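布の箱と、片づけの続き

土曜日なのに早く目が覚めてしまったので、ずっと先延ばしにしていた押し入れの下の段に手をつけました。1月に「今年こそは」と手帳に書いたきり、気がつけばもう秋の入り口です。我ながらのんびりしたものだと思いますが、涼しくならないと押し入れに頭を突っこむ気になれないのですよね。

うちの押し入れの下の段には、布でできたやわらかい収納ばかりが入っています。プラスチックの衣装ケースも使ってみたことがあるのですが、引っ越しのときに角をぶつけて割ってしまい、それからはもっぱら布です。軽いし、使わないときはたためるし、多少無理に詰めこんでも文句を言わない。その代わり、だんだんくたっとしてきて、あちこちにしわが寄ります。私はそのくたびれた感じも嫌いではないのですが、母が見ると必ず「新しいのを買いなさい」と言います。

今回はまず、中身を全部出すところから始めました。毛布、夏のあいだ一度も使わなかったひざかけ、いつか何かに使おうと取っておいた紙袋の束、それから行方不明になっていた湯たんぽのカバー。これは去年の冬にさんざん探して、とうとう見つからずにタオルで代用していたものです。毛布のあいだに、きれいにたたんで入っていました。たたんだのは間違いなく私です。

紙袋の束の中からは、昔ウルハムに住んでいたころの買い物メモも出てきました。マラマ・フェアウェザーさんという大家さんの家の二階を借りていた時期があって、そのときに書いたものです。玉ねぎ、石けん、電球、とだけ書いてあります。マラマさんは片づけのとても上手な人で、「しまう場所を決める前に、しまわない物を決めるのよ」とよく言っていました。当時は英語を聞き取るのに精いっぱいで、なるほどと思ったのはずいぶん後になってからです。メモは捨てられず、結局また紙袋に戻してしまいました。教えが身についているのかいないのか、あやしいところです。

お昼はそうめんの残りで簡単にすませて、午後からは箱のお手入れです。布の収納は、外側はともかく、内側に意外とほこりがたまります。とくに底の隅と、布が折れ重なっているところ。掃除機の細いノズルで吸ってから、固くしぼった布巾で拭いて、口を開けたまま窓ぎわに置いておきます。急いで中身を戻すと何となく匂いがこもるような気がして、私はいつも夕方まで待つことにしています。

濃いグレーの布というのは、買うときには「汚れが目立たなくていいわ」と思うのですが、いざ掃除をするとなると、ほこりなのか影なのかよくわからなくて困ります。光の当たるところは少し青っぽく見えて、陰に入ると炭のような色になります。

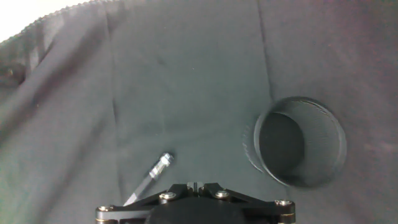
待っているあいだに、戻す物と戻さない物を分けました。毛布は戻す。ひざかけも戻す。紙袋は、ずいぶん悩んで、丈夫なものを9枚だけ残すことにしました。あとは資源ごみの日に出します。新しい収納を買う予算として3000円を封筒に入れてあったのですが、拭いてみたらまだまだ使えそうだったので、そのお金は手つかずのままです。封筒に「片づけ」と書いてあったのを線で消して、「梨」と書き直しました。明日、八百屋さんに行ってきます。

しわについては、前に一度アイロンをかけてみようかと考えたことがあります。でも、布の種類もよくわからないし、溶けたりしたら目も当てられないのでやめました。いまは、中身を入れるときに手のひらで内側からそっと押して、折れぐせを伸ばすだけにしています。すっかり平らにはなりませんけれど、毛布を入れてしまえば見えなくなります。

夕方、毛布を戻しながら、去年の自分のたたみ方が妙に大きいことに気づきました。三つ折りにしてあったのを四つ折りにしてみたら、上のほうにすき間ができて、そこに湯たんぽのカバーがちょうど入りました。今度はいちばん上に置いたので、さすがに見失わないと思います。念のため、手帳にも「カバーは下の段、毛布の上」と書いておきました。

上の段は、まだ開けていません。あちらには裁縫道具と、古い年賀状と、何が入っているのか覚えていない缶がいくつかあります。来週のお天気を見て、晴れていたら缶から始めるつもりです。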